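People keep asking me when a machine will do their dishes. I've spent a good part of this year on small kitchen chores with robot arms, so a few posts on where I think things are. 1/

Short version: a machine can do one chore, in one kitchen, with objects it knows. Change any of those and you're back to babysitting it.

Most of the work right now is at play scale. Toy stove, toy sink, blocks. Pick up the green one, leave the pot alone. 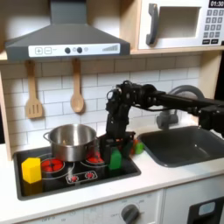
The grasp is usually the easy part. Two years ago I would have said the opposite. What eats the time now is everything next to the grasp: the thing behind the thing you want, the handle you brush on the way out, deciding that the job is finished.

We keep a log. It stands at 3786 attempts since September. I'm not going to post a success rate, because it depends completely on which chore you pick. Moving a block across a clear stretch of counter looks great. Clearing a sink looks bad.

Bartosz Szewczyk, who labels our failures, sorts them into 4 bins: missed it, dropped it, moved something else, stopped too early. The third bin is the biggest by a lot. In a real kitchen that bin is your wine glasses.

Sinks deserve their own post. The walls get in the way of the wrist, the light is poor, and things end up against each other in the corners. A four-year-old reaches in and feels for what she wants. Most arms I've worked with are going by camera alone.
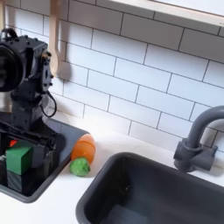

Shop floors are further along, and I think people mix the two up. I visited Teseck's packing line in Gutham and their machine does one carton size all shift. It's good at it. When the carton changes, a person spends over 3 hours setting it up again. At home the carton changes every time you open the fridge.

Tiko and Lis both have home demos out. I've watched them all the way through. Worth watching, but look for the cuts, and look for whether anyone moves the objects between takes.

What I'd believe: a long unedited run, somebody else's kitchen, dishes the developers haven't seen, and a count of what got broken.

Would I buy one today for the dishes? No. For wiping a table that's already been cleared, maybe in a couple of years. I'd still put the glasses away first.

Will add to this when we get past the sink.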